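生活環境論 第7回 講義ノート
作業面の高さと照明

今回の範囲
前回の収納寸法に続き、机や調理台などの「作業面」を取り上げる。扱うのは高さ、奥行き、表面の色、照明の四つ。教科書では第5章の後半にあたるが、照明の節は教科書の説明が短いので、このノートを中心に復習すること。計算問題は次回の小テストに出す。

1 作業面の高さ
作業面の高さは、身長よりも肘の高さで決めるほうが合いやすい。立って作業する場合、肘を直角に曲げたときの前腕の高さを肘高と呼ぶ。軽い手作業では、作業面を肘高より5〜10センチ低くとる。力を入れる作業、たとえば生地をこねる、重い材料を押さえて切るといった場合は、さらに低くする。細かいものを見る作業では逆に、肘高と同じか、少し高めにとる。

台所の調理台では「身長÷2+5センチ」という式がよく使われる。身長160センチなら85センチになる。この式は目安であり、履物の厚みは含まれていない。スリッパを履く家庭では、その分を足して考える。流しは底の位置で手を動かすため、天板の高さだけを見て決めると腰を曲げることになりやすい。

座って作業する場合は、椅子の座面を先に決める。足の裏が床につき、太ももが圧迫されない高さが座面の基準になる。そこから座面と机の高さの差(差尺)をとる。差尺は座高の3分の1前後とする説明が多く、書き物では少し小さめ、読み物では少し大きめがよいとされる。机を先に買って椅子で合わせると、足が浮くことがある。その場合は足台を使う。

2 奥行きと手の届く範囲
肘を体側につけたまま前腕を動かして届く範囲を通常作業域、腕を伸ばして届く範囲を最大作業域という。よく使うものは通常作業域の中、たまに使うものは最大作業域の中に置く。最大作業域を外れると上体を倒すか、立ち上がることになる。

演習で使う集合住宅「ハリバノ」の間取りでは、書斎の机の奥行きが75センチ、台所の調理台が60センチである。どちらも奥の端は通常作業域の外に出る。奥に何を置くかを各自の平面図に書き込んでおくこと。図面には通常作業域と最大作業域の二本の弧を描き、縮尺を必ず記す。前年度の提出物では、縮尺の書き忘れが17件あった。

3 表面の色とつや
作業面の色は、置くものとの見分けやすさと、目の疲れ方に関係する。白い天板は部屋を明るく見せるが、照明の反射が強い。黒に近い天板は反射を抑えられるが、白い紙との明るさの差が大きくなる。紙の作業が多い机では、中間の明るさでつやの少ない仕上げが扱いやすい。濃い緑の天板やマットは製図や裁断の机で古くから使われてきたもので、上に置いた白い紙や布の縁が見つけやすい。

面の明るさは反射率で表す。反射率は、当たった光のうち何割が跳ね返るかという値である。机上面は30〜50パーセント程度を推奨する資料が多い。つやの有無は反射率とは別に考える。同じ反射率でも、つやのある面には光源が映り込み、角度によって文字が読めなくなる。

4 照度の求め方
単位面積あたりに入る光の量を照度といい、単位はルクス(lx)を使う。部屋全体の平均照度は次の式で概算する。

平均照度=器具1台の光束×台数×照明率×保守率÷床面積

例題。床面積12平方メートルの部屋に、光束4000ルーメンの器具を2台つける。照明率0.5、保守率0.7とする。
4000×2×0.5×0.7÷12=約233ルクス

この値は部屋全体の明るさとしては足りるが、読み書きをする机の上には不足する。天井の照明だけで補おうとすると部屋全体がまぶしくなるので、机上に手元灯を加える。

手元灯の位置は、利き手の反対側の斜め前を基本とする。右利きの人が右側から照らすと、手の影が書いている場所に落ちる。演習住宅の書斎には手元灯「グロ」を1台置く設定になっている。置き場所は図面に×印で示す。

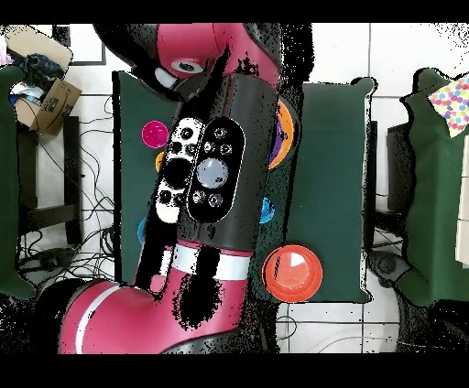 机の手元灯をつけるとき、部屋の照明は消してもよいか。
つけたままにするのがよい。手元だけが明るいと周囲との差が大きくなり、視線を移すたびに目が明るさに慣れ直すことになって疲れやすい。周囲の明るさは手元の10分の1を下回らないようにする。

5 光の色
光の色は色温度で表し、単位はケルビン(K)である。数値が低いと赤みがあり、高いと青みを帯びる。食卓やくつろぐ場所には3000K前後、読み書きや裁縫には5000K前後がよく選ばれる。同じ部屋で両方の作業をする場合は、色温度を切り替えられる器具を使う。

色の見え方には演色評価数(Ra)も関わる。布や食材の色を確かめる場所ではRa80以上を選ぶ。色温度が同じでもRaが違えば、色の見え方は変わる。カタログでは二つの数値が別の欄に書かれているので、両方を控える。

提出課題
自宅の作業面を一つ選び、次の項目をA4用紙1枚にまとめる。
・床から作業面までの高さ、奥行き、幅
・自分の肘高(立位または座位)
・表面の色とつやの有無
・照明の位置、光束、色温度
・改善したい点とその方法
寸法はセンチメートルで記入する。器具の光束が分からない場合は「不明」と書き、推測の値は入れない。

次回は換気と湿度を扱う。教科書39ページの表を読んでおくこと。小テストは授業の最初に行う。電卓は使用してよい。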